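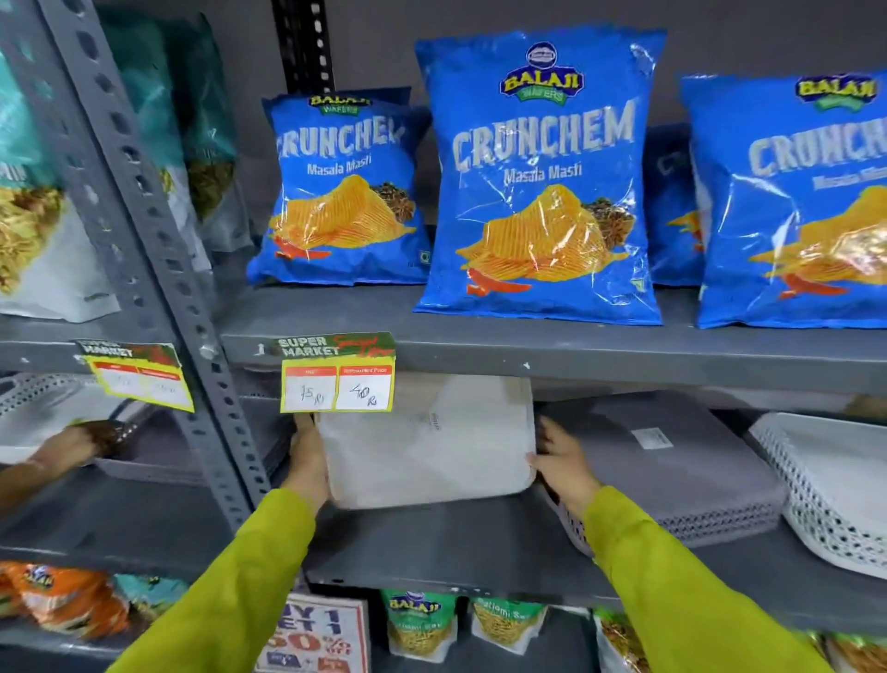
I went in for washing-up liquid. I'd like that written down somewhere, because Dindo has been telling people I went in "for trays", as if I'd had a plan.

It's been too hot all August to do anything sensible in the flat, so of course I picked Thursday evening to sort the kitchen drawers. I got as far as tipping the big one out on the worktop (batteries, string, takeaway menus from Plidbridge, where I haven't lived for ages) and then discovered I had nothing to put any of it back into. So off I went to the supermarket, and down the aisle where they keep the plastic bits under the crisps.

I love that aisle! There's no logic to it at all. You've got Balaji Crunchem in Masala Masti flavour up top, and on the shelf underneath it's all trays and baskets. The card on the shelf edge had an MRP of 75 Rs and a discounted price of 40 Rs, both written in by hand, and I do like a handwritten price. It makes me feel somebody has thought about it.

I dithered for ages between the white trays and the grey ones. The grey have ridgy edges and come in a nice solid stack, and they'd hide the muck better. But the white is see-through-ish, and I'm the sort of person who needs to see a thing or I'll buy another one. I own 14 rolls of sticky tape. That's the reason.

There was a white basket with little holes too, which I picked up, put back, walked away from and then went back for. It's now under the sink with the sponges in it and I'm very pleased with it.

I ended up with six of the trays, and here's where they've gone so far:

- **Top drawer:** two side by side, one for pens and one for what Dindo calls "the cable situation"
- **Big drawer:** one for batteries, one for candles, matches and the torch
- **Fridge door side:** one for all the little sauce sachets I refuse to throw out
- **Spare:** currently full of hair clips, not mine to explain

The top drawer is still a bit of a squeeze. It shuts if you push the left side first. Reynaldo Pascual from upstairs came down to borrow the stepladder and said I should have measured, and yes, Reynaldo, I should have, but the tape measure was in the drawer I'd just tipped out.

I also bought a bag of the Masala Masti, which didn't make it to the top of the stairs. Very good, quite salty, a bit of a kick at the end.

The menus went in the recycling, apart from the Wunby one, which has the good noodles on it. Bathroom cabinet next, once it cools down a bit. And I still need washing-up liquid.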